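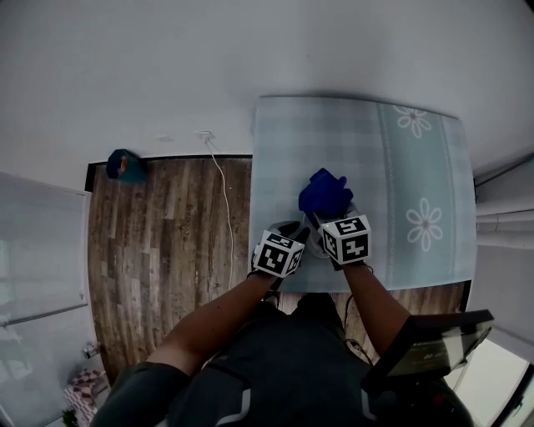

Wiping up, and what it did to our table
Speaker notes, Prarkadside meet-up, April

(Wait for the door to shut. Water on the left of the lectern. Clicker goes the wrong way if you hold it upside down, so check.)

TITLE SLIDE

Hello everyone, thanks for staying on after lunch. I work at Broltach, up at the Wernisberg site, and I spend most of my week getting people to do small chores in funny gloves so that a robot can have a go at them later. Cloths, mostly. Wiping with a cloth, folding a cloth, picking a cloth up when it's in a heap. I love this work, I really do, and I could talk all afternoon about cloths, but I've been given a slot on things that went wrong and I've got a good one.

Quick show of hands: who here has ever had an arm push down on something harder than you meant it to? (Pause. Let them laugh.) Right, so you're my people.

SLIDE: THE SET-UP

Keep this short, most of the room knows it.

The person wears a pair of gloves, and there's a cube fixed on top of each one with square markers printed on its faces. A camera on the head sees the cubes, we work out where each hand is from the cubes, and the hand paths get turned into arm paths. The arm on our side is the Rallis, two of them on a stand, with a gripper each and a force sensor in each wrist.

Why cubes and not a flat marker? Hands turn over. With a cube there's usually a face you can see. Remember that "usually".

One more thing to say here: we tie the height of the hands to the height of the table. At the start of each session the person presses both palms flat on the table and holds still for a moment, and that's our zero. Everything downwards from there is supposed to be impossible, as there's a table in the way.

SLIDE: THE DAY

It happened on Friday, February 21, 2020. I remember because I'd promised to be home early (I was not home early).

The task was the dullest one we have. Take a crumpled cloth, press it down, wipe across the table, lift. We'd trained on a fresh batch of recordings that week and this was the first run on the real arms. Simulation looked lovely. I'd shown the simulation clip to everyone who walked past my desk.

First run, fine. Second run, fine, a bit slow. Then we moved the cloth over to the left-hand side, which made the left arm do the pressing, and it went down on to the cloth and just... carried on going down. It wasn't quick. People imagine a big crash, and what you get is a steady, patient lean. The table legs on the far side came off the floor, the cloth slid, the gripper skidded off after it and the table dropped back down with a bang.

I hit the stop. I'd like to tell you I hit it straight away. I've watched the video and I stood there with my mouth open first.

(Click. Play video. Sound OFF, there's swearing.)

No one was hurt. Say this clearly and say it before moving on. The nearest person was outside the taped line. The left gripper had a bent finger, and the table top has a dent in it that we've kept.

SLIDE: WHAT WE THOUGHT IT WAS

I'm putting our wrong guesses in because I always want to hear other people's.

Guess one was the force sensor. We took the left wrist off and tested it on the bench and it read perfectly well. That cost us most of Monday.

Guess two was the table, as in, somebody had put a different table in. They're folding ones and they do look alike. We measured it. Same table.

Guess three was mine and I was very attached to it. I thought the cloth was too thick and the arm was hunting for the surface through it. I'd drawn a diagram and everything. Completely wrong.

SLIDE: WHAT IT WAS, PART ONE

So, the recordings. We plotted the lowest point each hand reached in every recording, left and right separately, which we should've been doing from day one.

The right hand sat at zero all the way along, give or take a wobble. The left hand sat at zero for the first lot of sessions and then stepped down, and stayed down. The step was 12 millimetres. According to our data, there was a person in Wernisberg who'd spent several days wiping the inside of a table.

The left glove had been washed. (They get sweaty, please wash your gloves.) The cube comes off for washing and goes back on with two screws, and the plate it sits on is square, so you can fit the cube four ways round and all four look right. It had gone back on a quarter turn out. The software still found a cube and still gave a nice confident position for it, and the hand got hung off the wrong side of it.

"But you zero on the table!" Yes. Someone always says it, so let them say it, then go on.

When your palm is flat, the error from a turned cube goes sideways along the table. The height comes out fine, and we zeroed happily. When you bunch your hand up to grip a cloth, your wrist tips, and part of that sideways error swings round to point down. So the check passed every single morning, and it passed because it was done with the hand in the one position where the fault couldn't show. I still find that a bit horrible.

SLIDE: WHAT IT WAS, PART TWO

I could stop there and blame the washing, and for a couple of days we did. But a bad recording shouldn't be able to lift a table. The arm has a force limit. Why didn't it trip?

Well, the limit had been raised. Earlier in the winter the arms kept stopping whenever a cloth snagged, and it was driving us all round the bend, so the limit went up for an afternoon's testing. I was in the room. I may well have been the one who said "just turn it up". It went into a settings file, the file got copied when we set up the new task, and it stayed.

It was at 8 times what we'd written in the risk assessment. The risk assessment was taped to the wall next to the robot, in a plastic sleeve, with the right number on it.

(Leave a gap here. Don't fill it.)

SLIDE: WHY THE RECORDINGS LOOKED FINE

People asked me at work how none of us had spotted it by eye, and it's a fair question. When you play a recording back you see a pair of gloved hands, a cloth, a tablecloth, a wipe. It looks like somebody wiping a table, because it is somebody wiping a table! The video was never wrong. The numbers alongside it were wrong, and we'd been checking the video.

And the cloth hides your fingers, of course. Press a hand into a heap of fabric and you can't judge by eye how high it is, so an overlay that's a bit low just looks like a hand sunk into cloth. If we'd been recording people stacking cups we'd have caught it in five minutes.

SLIDE: WHAT WE CHANGED

Go slowly, people take photos of this one.

The cubes only go on one way now. We filed a notch in the plate and put a peg on the cube. It cost nearly nothing and I'm embarrassed how long we talked about software first.

The morning check has a second half. Palms flat, hold, then make a fist and rest the knuckles on the table, hold. If the two heights disagree with what we expect for that person, the session doesn't start. People moan about the fist bit. They do it.

Lowest point per hand gets plotted after each session and goes on the screen by the kettle, where we do look at it.

The force limit has come out of the task settings altogether. It lives on the arm controller, it needs a key to change it, and the program reads it back and prints it in large letters before anything moves. If you want it raised for an afternoon you can have it raised for an afternoon, and it drops back by itself when the arm is switched off.

We threw away 11 sessions. I fought to keep them. You could correct them, in theory, once you know the angle. But we couldn't say for certain which session was the first bad one (the washing wasn't written down), and I didn't want to be stood here next year with a second dent.

SLIDE: STILL OPEN

Be straight about this bit.

We don't have a good answer for a cube that slips slightly in the middle of a session. A quarter turn is big and rude and easy to find once you look. A few degrees isn't. The fist check at the start won't see it. We've tried repeating the check at the end as well and throwing out anything that's drifted, and that's wasteful, and the people in the gloves hate it. If anyone's got something better please come and find me at the break.

Also open: the right arm's limit had been raised too, and it never did anything wrong, so none of us would have looked. I don't know what else we've got like that. We're going through the old settings files by hand and we're nowhere near the end.

QUESTIONS

Likely ones, so I don't waffle:

Why not track the fingers straight from the camera? We do for some tasks. With cloth, the fingers vanish into it half the time. The cubes stay on top.

Could a person have been inside the line? During a run, no, the arms won't start with the gate open. During set-up, yes, and set-up used the same raised limit. Don't soften this answer.

Did you tell the Rallis people? Yes, the same week. The arm did what it was told.

Can we have the plots? Yes, ask me for the link. The video stays with us until somebody has taken the sound off properly.

(Give the clicker back. Pick up the bent finger from the front table, last time I left it behind.)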